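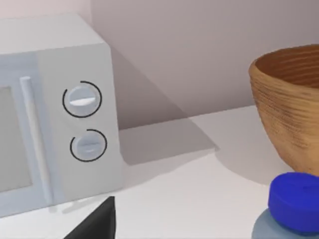
Pustau Kitchen Tasks: README

Welcome, and thank you for stopping by! Pustau is a set of simulated kitchen tasks for training and testing manipulation policies, together with the scripted planner we used to produce the demonstrations. It started life as a side folder in Elance, our control stack, and grew until Tae-yang Tak moved it into its own repository in December so that people could install it without dragging in the real-time drivers (which, if you have ever tried to build them on a laptop, you will know is a kindness).

What you get

The release has 17 tasks and 2000 demonstrations. Most tasks involve an appliance with moving parts: turning a knob, opening a door by its handle, pressing a button. The others are pick-and-place tasks with bowls, lidded containers and similar countertop things. Each demonstration stores joint positions, gripper commands, the end-effector pose, camera images and the full simulator state, so you can replay an episode and render it again from wherever you like.

The demonstrations are not spread evenly. Knob turning has more than its share, mostly because Yu-na Gil was debugging the grasp sampler on it and the episodes were too good to throw away. If you want balanced batches, set balance_tasks to true in the loader config.

Getting started

Clone the repository, make a fresh Python environment, and run the install script in the top folder. Then run pustau-check, which loads every scene once and prints the name of any mesh it can't find. If it complains about textures only, you can carry on; the physics doesn't care, though your images will come out gray.

To watch an episode, run pustau-replay with a task name and an episode number. Add --camera wrist for the close view, or --camera side if you'd like to see the whole arm.

How the demonstrations were made

A sampler proposes grasps on the target part, the planner (Na, also from our group) finds a collision-free path, and a simple impedance controller follows it. For knobs we sample grasps along the grip ridge, with the fingers on either side, and then rotate about the joint axis in small steps, checking for slip after each one. Episodes that slip too far are dropped and tried again with a new seed. The seeds we kept are in the metadata, so you can regenerate any episode you don't trust.

Clutter is placed at random each time, and the planner treats all of it as an obstacle — including things it could safely nudge. This makes some paths more roundabout than a person would choose, and policies trained on them do pick up the habit.

Things to know before you train

Lighting changes between scenes but stays fixed within an episode. Pale appliances on pale counters are hard on segmentation models, and strong shadows make it worse. Bo-ram Ok got much steadier masks on these after turning on the shadow augmentation in the perception folder, so please give that a try before you file an issue.

Knob angles are in radians, measured from the off position. Up to version 13 of the schema they were in degrees, and old files do still turn up. The loader converts them if the schema field is present and raises an error if it's missing — we would much prefer a loud failure here.

Contact forces are recorded, but please don't read much into them. The knob friction was tuned by hand until it felt right to Sang-wook Sun, and it hasn't been compared with a real appliance.

Questions and fixes

Open an issue and include your seed, the task name and the output of pustau-check. Soo-ah Kang looks after the scene files, and pull requests that touch a mesh or a joint limit should go to her for review.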